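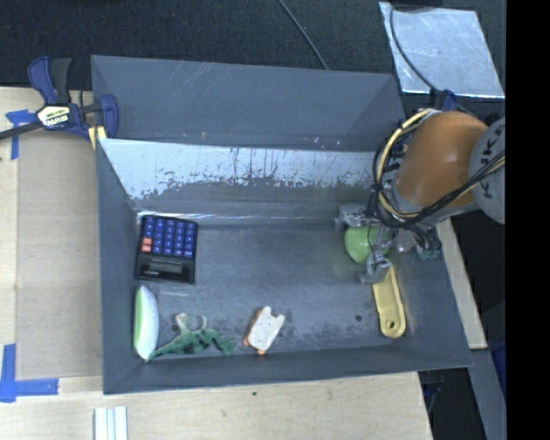

Burka Robotics has released version 21 of Wullari, its grasp planning software for bin picking. The principal change concerns how candidate grasps are ranked when an object lies against a wall. A calculator flat on the floor near a back corner, or a long curved item resting along the left side, leaves the fingers little room, and earlier versions ranked such grasps too high.

**2/** Wullari now checks the full finger path against a model of the bin before a grasp is scored. Candidates that would bring a finger into a wall are removed at this stage. The arm planner, Sorell, receives only what remains.

**3/** The release was evaluated on 3,613 recorded pick attempts. Of these, 3,432 were completed without an operator stop. Logs for all attempts are available to partner laboratories on request.

**4/** Reflective bin walls remain a known limitation. Depth readings near bare metal may contain gaps, and the planner treats each gap as occupied space. Users may see valid grasps rejected in these areas. The setting `wall_gap_policy` controls this behavior and should be changed only after a supervised test at reduced speed.

**5/** Configuration files from version 20 will load without changes. Sites that keep their own bin models should export them again, as the rim height is now a required field.

**6/** Release notes and the updated operator guide are posted on the Wullari project page. Support for version 19 ends in April.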